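Island Geographies, Unit 4 handout
22 February 2021

The Mumura Group: who lives there, who runs it, and who says so

Read this before the seminar. Reading it during the seminar is a tradition, but a poor one.

The Mumura Group is a chain of 16 low islands, most of them little more than reef with ambitions. Two are inhabited all year. Trarkau, the larger, has the airstrip, the courthouse and the only traffic light, installed for a royal visit and left on flash ever since. Fivuneo has the better harbor and has never let Trarkau forget it.

Population

The last census gave Trarkau 1000 residents. It gave Fivuneo 1000 as well. You may find this suspicious, and so did both islands, each of which believes the other was rounded up. The figures matter: seats in the assembly are shared out by head, and a tie means the speaker gets to decide everything, including lunch.

The outer islands hold 200 people between them in the fishing season. In October they go home and the outer islands belong to the terns.

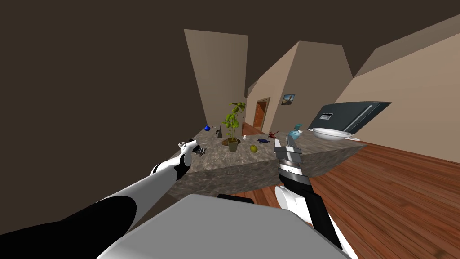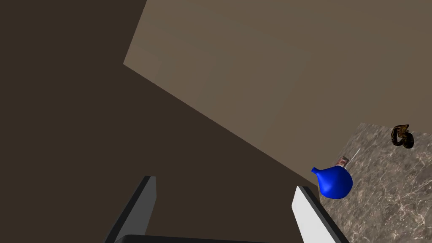 Kitchen counter with a lemon (first picture); brown and tan surfaces (second).

Government

Kanaujia is the administrative seat. It is a village on the west coast of Trarkau, chosen because it was the one place neither island's merchants owned. Offices moved there one at a time, and the land registry still hasn't finished unpacking.

Terms to know:
Dependency: a territory that someone else is responsible for, on paper.
Atoll: a ring of coral around a lagoon. Trarkau isn't one, whatever the stamps show.
Windward and leeward: look these up again. Last year's papers had the rain falling on the wrong side of everything.

Economy

Salt came first, then sponges, then stamps, and now visitors. Fivuneo's salt pans closed when the harbor silted up. The dredger ordered to clear it was too deep for the channel and went back where it came from.

For the seminar, bring a sketch map of the group with both inhabited islands labeled, and one page on whether Kanaujia should keep the capital. "It depends" is a fine place to start, but fill the rest of the page.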